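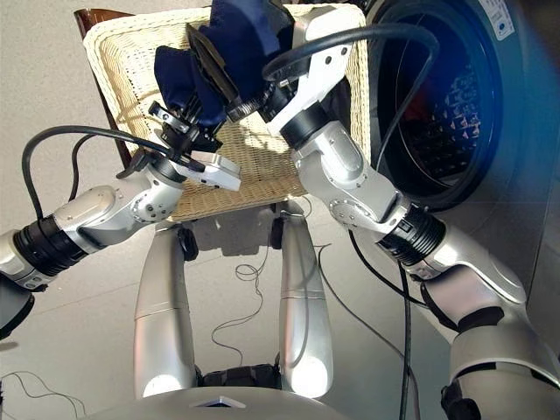
Dark garment over the wicker chair, next to the front loader.

2 comments | 3 shares

Laundry Room FAQ: Dark Clothes, Wicker and Small Spaces

These questions come up most often from people doing laundry in a shared or very small room. Answers were put together by Marisol Inga and Fotis Sfakianakis for the Pullville household pages.

Can I use a wicker chair as a landing spot for laundry?

Yes, for dry clothes. A chair beside the machine saves bending and keeps things off the tile. Don't leave wet laundry on it. Natural wicker soaks up water, and a seat that stays damp will sag and can grow mildew. If you have to set something wet down, put a folded towel under it first.

Will the weave snag my clothes?

It can. Run your hand over the seat and the back. If you feel a sharp end, trim it with small clippers and rub the spot with fine sandpaper. Lift clothes straight up off the seat instead of dragging them. Knits and shiny fabrics catch more easily than plain cotton.

How do I tell navy from black before I sort?

Take both to a window. Under a warm ceiling bulb they look nearly the same. It only matters if one of them is new and might bleed. Otherwise navy and black can go in the same cold load.

Should dark clothes be turned inside out?

Yes. Most fading on darks comes from rubbing in the drum. Close zippers, turn the piece inside out, use cold water, and don't pack the drum past three quarters.

What should I do with a piece that comes out in a ball?

Shake it out right away, holding it at the shoulders or the waistband. Pull the seams straight with your fingers. Creases in a tightly woven fabric set quickly if it sits bunched up, and then you will need an iron.
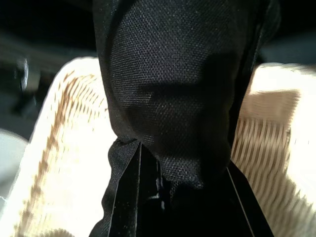

Is a wicker basket all right for dark fabrics?

It is fine for dry items. Pale wicker can pick up color from new black or navy clothes that are still damp, so line it with an old pillowcase for the first few washes. The liner also keeps lint out of the weave.

How do I clean the wicker?

Vacuum it with the brush attachment, then wipe it with a cloth wrung out in water and a drop of dish soap. Let it dry away from a heater. Twice a year is enough for most homes.

How much room should I leave in front of a front loader?

Enough to open the door all the way and stand beside it. Keep the chair to one side. After the last load, leave the door ajar so the gasket can dry.

Updated in June. Send corrections to Kátia Leite.

3263 views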